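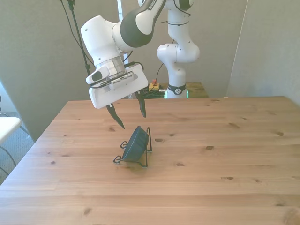
Weronika Pawłowska wrote:
I'd skip the dishwasher completely, whatever the shop told you. I ran my Lengyel bowls through it all winter and the glaze went cloudy. Hand wash, drip dry, done.

jandari_fan
Huh, mine go in every night and they look fine! Maybe it's the detergent? I use the cheap powder - half a scoop, no rinse aid.

potluck1475
Powder is way rougher than gel though. My sister has the Akeck ones (the dark ones, so pretty) and they got scratchy inside after 2 months of powder.

jandari_fan
Scratchy inside sounds like forks to me. We're a spoon house lol

Weronika Pawłowska wrote:
OK but cloudy isn't forks. I tried vinegar, then baking soda, and got maybe half of it off. The Zeno plates on the same rack never changed, so I'm blaming the glaze and I'm not budging.

mudroom_mel
Soak in warm water with citric acid for an hour before you give up on them! Worked on my old soup bowls. Also I'm getting rid of four Jandari mugs in September if anybody wants them, just pay shipping.

potluck1475
Me please, sending you a message now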